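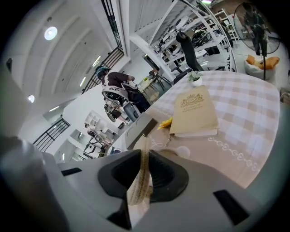

Does a collagen powder need to promise younger skin in 30 days? Rondska says the claim should stay off the tub until someone can back it up.

2019-07-30

Rondska, the independent health food retailer, will stop repeating supplier claims about skin, joints and "inner glow" on its collagen and marine peptide range. The change covers 91 products in its shops and online.

Buyer Ama Nyarko spent February reading the paperwork that suppliers send with their powders, capsules and sachets. Much of it, she says, was marketing copy with a footnote.

"I asked one supplier for the study behind a firmness claim and got a customer survey," said Nyarko. "People had been asked if they felt their skin was firmer. That's a mood — it doesn't belong in a product description."

Listings will now carry the ingredients, the source of the collagen, the dose per serve, allergens and the price per 100 grams. Flavour notes stay. Words such as "revitalise" and "detox" go.

Rondska has also dropped 2 products, both flavoured sachets in which sugar was listed ahead of collagen.

Owner Jirayu Limsakul expects some lost sales and isn't convinced every customer will thank him. "Some will buy the same tub down the road with the promise still on it. Fine. We'll sell collagen to anyone who wants it, but I'm not going to tell them what it'll do to their face."

The retailer's turmeric and apple cider vinegar lines are next for review. No finish date has been set.

Media enquiries: Jussara Rezende, Rondska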